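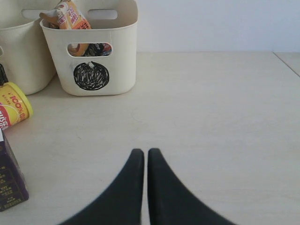 I have been rewriting our start-of-episode checklist for tabletop pick work and I'm way too happy about it, so you're getting a thread. The rule I care about most is the first one: every run begins with the fingers empty and the home view saved before anything moves. Both fingertips low in the middle, a thin strip of tabletop between them, baskets toward the back. If your home view doesn't look like that, stop and re-home. Don't start and hope.

Rule two is about the gap. We had three people at the Skunditz bench each deciding by eye what "closed" meant, and the logs were a mess! Now closed is a commanded value, written on the sheet, and you read the sheet.

Rule three: mark your bins. We use a scribbled black ball on the front face, drawn by hand with a marker. It takes ten seconds and it makes checking a basket's orientation from the wrist view so much easier. Printed tags are great too, but a marker is always in the drawer.

Rule four, cans. A can lying on its side is a legal start state. I used to stand them all up before a run (tidy desk person, sorry) and then wonder why the policy fell apart at Bradetow, where people just put things down like people do. Log the pose, leave it alone.

Rule five took the longest to agree on. Objects partly outside the wrist view still go on the object list. If it's within reach of the arm, it gets a line. Gladys Owino pushed for this one for months and she was right — most of our unexplained bumps were with things near the edge of the view.

We went back through 179 runs from April with the new sheet beside us. 147 would have passed as recorded. The rest mostly failed on rule one or rule five, and 2 had no saved home view at all. Both of those were mine. Moving on!

Someone at Szénási asked if all this slows you down. A bit, for the first week. After that your hands do it while your head is still on coffee. I'd take that over sorting almost 2000 clips by guesswork, and I have sorted clips by guesswork.

Things I still want to fix in the Pikar version of the sheet: a proper line for lighting changes, a clearer word than "clutter" (everyone reads it differently), and a box for who did the last calibration. Initials and a time, nothing fancy.

Oh, and wrappers. Crinkly snack packs sticking up out of a bin need their own note, with how far they stick up past the rim. We're writing "proud of rim" and a measurement in centimeters for now. Better wording very welcome.

If you keep a checklist like this for your own bench, please send it over. I love reading these, especially the odd little rules at the bottom that somebody added after a bad afternoon. I'll post our full sheet once Gladys has been through it with her red pen.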